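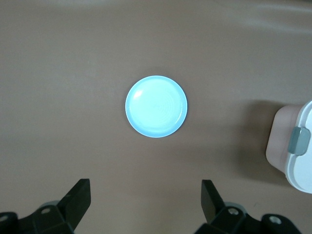 Seit ich im Homeoffice arbeite, backe ich mein Brot wieder selbst, und zwar mit dem Sauerteig, den mir Océane Carrier vor Jahren in einem alten Gurkenglas über den Gartenzaun gereicht hat. Er heißt bei uns Gosselin - fragt mich bitte nicht warum, der Name stand schon auf dem Deckel, und man tauft so ein Wesen ja nicht einfach um!

Unter der Woche komme ich kaum dazu, aber samstags nehme ich mir Zeit. 500 Gramm Roggenmehl (ich kaufe es im Hofladen in Puvby, die mahlen dort noch selbst), dazu Wasser, Salz und ein guter Löffel Kümmel, den mein Mann angeblich nicht mag und dann doch immer mitisst. Der Teig darf über Nacht in der Speisekammer stehen, dort ist es schön gleichmäßig kühl. Am Morgen heize ich den Ofen so richtig durch, und wenn es dann durchs ganze Haus duftet, sitzt meist schon jemand mit der Butter am Tisch.
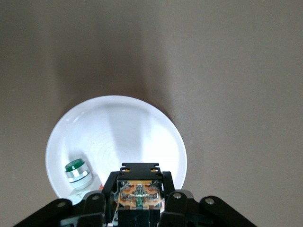
Wie lange muss das Brot nach dem Backen ruhen?

Mindestens 30 Minuten, ein reines Roggenbrot lieber bis zum nächsten Tag, sonst klebt die Krume am Messer.

Ich weiß, das ist viel verlangt. Bei uns fehlt spätestens zu Mittag der Knust, und ich habe aufgehört, nach dem Täter zu suchen. Im Mai will ich es einmal mit Dinkel versuchen, vielleicht auch mit Walnüssen, falls vom letzten Herbst noch welche im Keller liegen. Wer von euch hat damit Erfahrung? Schreibt mir gern - und wer in der Nähe wohnt und ein bisschen Gosselin haben möchte, bringt einfach ein sauberes Glas vorbei.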